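Workshop hand wanted, part time -- Plevomholm Reuse

Plevomholm Reuse is looking for a part-time workshop hand to join the computer bench. We take in old desktops and laptops from offices, schools and households, fix what can be fixed and pass them on at low cost to people who need one. What can't be fixed is stripped for parts and sorted for recycling.

You would report to Csaba Barta, the workshop coordinator, and work alongside three other people on the bench.

What the job involves

Most shifts start with the intake shelf. You log each machine, wipe down the outside and open it up. You then check the power supply, memory, fans and drive, and note anything missing. Drives are erased before anything else happens to the machine, and the erasure is recorded on the job sheet.
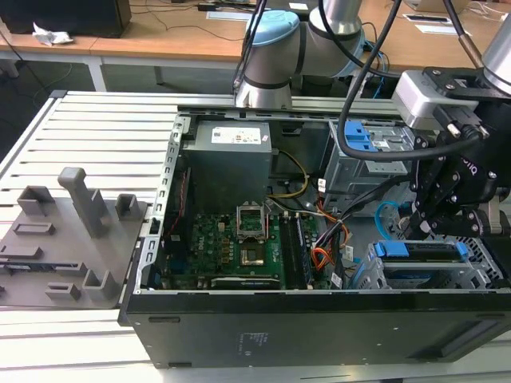

You will also spend some time at the front counter on pickup afternoons. People ask how to set up email, how to connect a printer and whether their old monitor will work. We expect staff to answer patiently and in plain words.

Other regular tasks:

Sorting cables, screws and memory into the labelled bins
Keeping the parts list up to date
Loading the van for the Wevberg run
Sweeping up and putting tools back at the end of the day

Hours and pay

The position is 3 shifts a week, 9 am to 2 pm, with a break. Pay is at the award rate for the classification and is paid fortnightly. The first contract runs for 34 weeks and may be renewed if our funding is. There is no weekend work, apart from one open day in spring -- you would get time off in lieu for that.

Who we are looking for

You don't need a certificate. You do need to have opened up a desktop computer before and put it back together, at home or at work. You should be able to lift a full tower from the floor to a bench and read a job sheet in English. A driver's licence is useful but we won't rule you out without one.

We will train you in our erasure process, static safety and the stock program. Training takes up the first 4 shifts and is paid.

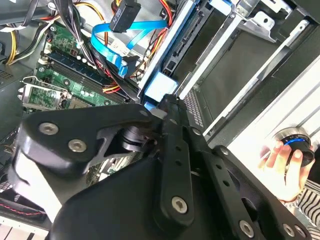 Plevomholm, July

Applications are now open for the position above. Last year the workshop passed on nearly 300 computers, most of them to students and to families new to the area. Demand has gone up since the Mengal branch closed its counter, and we have more machines coming in than the present bench can get through.

How to apply

Send a short letter and a resumé to Rukhsana Kakakhel, office manager. One page for the letter is plenty. Tell us what you have repaired and what went wrong with it, if anything did. Paper applications can be left at the front counter during opening hours.

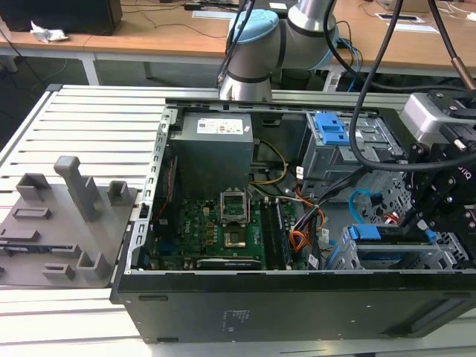

Interviews will be held at the workshop and take half an hour. Part of that time is spent at the bench, where we ask you to identify some parts and tell us what you would check first. Please wear closed shoes.

Parking is at the rear, off Drorent Lane. The entrance is step-free and there is an accessible washroom on the ground floor. If you need any adjustments for the interview, let Rukhsana know when you apply.

We reply to every applicant, including those we don't interview.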